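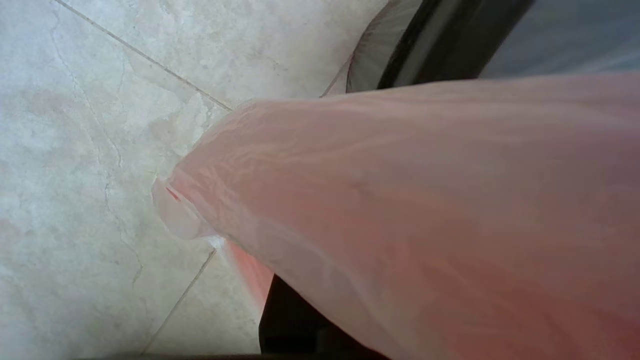 March 22, 2022
By Lăcrămioara Preda

3.2 Thin film bags in the household sort

Plastic bags made up the largest share of soft items by count in the Fendby households, though not by weight. Over the 12 weeks of the survey, residents of 14 homes set aside 2648 pieces of soft plastic, and 1432 of these were bags of one kind or another. We recorded each bag by color, by whether light passed through it, and by how it had been left. Color was harder to assign than we expected. The pink bag on the tiled floor in Figure 3 is a fair case: the film looks almost white in its paler parts and turns to salmon and coral red elsewhere. Coders working alone could easily enter such a bag as white, pink or red. We therefore asked them to name the color from a single layer of film wherever one could be found, and to use the folded parts only when there was no other choice.

Figure 3. Translucent pink bag on beige marble-effect floor tiles, with the film gathered into a folded tip.

Folding also affected the second measure. A film that lets light through in one layer may look solid in four or five, and bags stored inside other bags were often marked as opaque on the first pass. The Longate homes, which were coded in December, had the most entries of this kind. After the rule was changed, the two coders agreed on most of them - the rest were settled by opening the bag out flat on a table.

How a bag had been left was entered as flat, gathered, knotted or stuffed. We did not try to record why. Gunawan's earlier sheet had a field for reuse, but residents gave different answers for the same bag from one visit to the next, and the field was dropped before the Plollon homes were added.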